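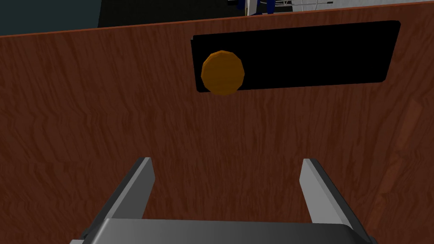
Reddish-brown wood grain with a black opening, computer rendering.

The collector asked me not to print his name, and I agreed. He lives near Lillunura and he has a small trade in old paper, mostly on Sunday mornings, when the market is open. I came to speak with him about one set only, the Gamia bird cards, which he started to collect as a schoolboy and finished as a man with gray hair.

"People think that a card set is a small thing," he told me. "But to complete it took me more time than to pay for my house."

The Gamia cards were put in packets of tea by the firm Verbeke. The full set has 109 cards. Each one has a painted bird on the front and a short text on the back, and the texts are not always correct. On card 6, he explained, the heron has the text of the stork, and the stork has no text at all, only the address of the firm. A corrected card came later, and today it is the corrected one that costs more.

"The wrong heron is everywhere. I have a whole envelope of them. The right heron I bought from a widow who wanted to sell me also the cupboard."

Did he buy the cupboard?

"Yes, of course. It was the condition."

I asked him about the album. Verbeke sold it by post, and the children had to glue the cards inside, so most of the cards which survive have damage on the back. He does not try to remove the glue. In his opinion, a card that was soaked in water never lies flat again, and he prefers an honest stain. Other collectors disagree with him strongly, and he has stopped to write letters about this.

The second series, called Clista, was planned with flowers. It was announced on the packets one September, but he has seen only proof sheets, without text on the back. He owns one such sheet. The number 1033 is written on it in pencil, and he has asked several dealers what it can mean.

"One said it is the order number. One said it is a price. I think it is the number of a drawer, but I have no proof, so please write that I don't know."

Since 2000 he keeps the cards in paper sleeves, not plastic ones. He looks at them in the evening, a few at a time, and he washes his hands first. He still misses a clean copy of the kingfisher. His own has a fold through the beak.

Before I left, I wanted to know if he would sell the complete set to a younger collector.

"The doubles, with pleasure," he said. "For the set they must come back later, and bring a kingfisher."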